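How to work a shift beside the folding arm (and what to ask before you agree to)

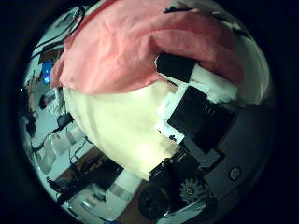
Page last changed: 2018-09-23

These notes are for people in laundry and linen rooms who have been told that an arm is coming. They come from the finishing room at Gollow, where we have had one on the soft goods bench since July. The firm that sold it, Flanico, supplies its own manual. Read that as well. It is good on cables and poor on people.

I was against the arm when it arrived and I am still not convinced. You can take that into account as you read. The steps below work either way.

Before the first shift

Ask what job it is being given, and get the answer in writing. "Helping with soft items" is not a job. At Gollow the written answer was: pick up one piece of cloth, move it clear of whatever lies under it, put it down flat. Folding was to come later. Four of us had been told at the briefing that it would fold from the start, and two had already been moved off the bench on the strength of that.

Ask who clears a stoppage and whether the time counts against them. Our target was 1322 pieces a shift for the bench, set when it was three people and no arm. It was left standing when the bench became two people and an arm. Abundio Lozano kept his own tally on the back of a delivery sheet for a fortnight and took it upstairs, and the target was looked at again. Without the tally I doubt it would have been.

Ask what happens to the pictures. The arm has a small camera near the hand, and a camera with a wide view takes in a good deal more of the room than the cloth it is meant to look at. Find out where the pictures are kept, for how long, and whether a supervisor can open them. We were told "only for improving the grip". We asked for that on paper too, and waited 11 working days for it.

Starting up

1. Walk round the bench before switching on. Look for cables lying across the floor or the worktop and move them to the back.

2. Check the hand by eye. You are looking for lint and thread in the gear teeth. Cloth sheds, and the open parts of the mechanism collect it. Power off first, then use the soft brush. Never compressed air, which drives the fluff further in.

3. Run the empty cycle twice. If the hand closes unevenly, stop there and report it. Do not try a "quick one" with a real piece to see if it sorts itself out.

4. Lay out the first piece yourself. Put thin cloth over thick, with one edge hanging loose. The arm does best with a free edge and worst with a neat stack, so anyone trained to square things off will have to unlearn the habit.

During the shift

5. Feed like with like. A run of thin covers is fine, and so is a run of padded things. Mixing them is where it goes wrong. When a cover is lying over a cushion or anything else with stuffing in it, the hand may press into the padding and take hold of both. To the arm it is all just soft.

6. Keep your hands out while it is moving. This sounds too plain to write down. You will want to reach in anyway, for the same reason you would catch a plate sliding off a table. Hermenegildo Varela trained most of us on this bench and has handled linen longer than I have been working, and he reached in on his first morning. Put the stop button on the side of your better hand.

7. When it gets stuck, press stop, wait for the hand to slacken, and lift the cloth off towards you. Don't pull sideways. A hem caught in the mechanism will tear before it comes free.

8. Write down every stoppage with the time and the kind of piece. Use your own sheet. The machine's log records a stoppage only when the machine thinks there was one. It won't show the nine times you straightened a corner so that there wouldn't be one, and those nine times are work.

9. Swap places every hour. Watching a slow thing do a job you can do quickly is tiring in a way that lifting isn't. My back is better since July, I will give it that. My temper at four in the afternoon is worse.

Closing down

10. Park the hand open, power off, brush the teeth again and wipe the plate behind them with a dry cloth.

11. Tell the next pair what it handled badly. Use words like "slippery" or "thick at one end". Error numbers mean very little to someone just coming on.

What it has changed so far

The heaviest reaching has gone from the bench, and anyone with bad shoulders is glad of it. The talking has mostly gone too. Three people round a bench chat; two people with a moving arm between them watch the arm. New starters used to learn cloth by touch from whoever stood next to them, and now their first week goes on learning where to stand. I don't know how that gets put on a chart.

Flanico's leaflet says the arm can manage 4000 pieces between services. Ask what counts as a piece. Ours had its first service visit well before that, though most of the trouble was thread, so step 2 may spare you the same.

If your site uses the Alvarado bench instead of ours, steps 1 to 4 are the same but the stop button is under the front lip, where you can't see it. Mark it with tape. For the Govex controller, hold the button down until the light goes off; a short press only pauses it, and a paused hand can start again.

Corrections to the finishing room office, please, with the step number.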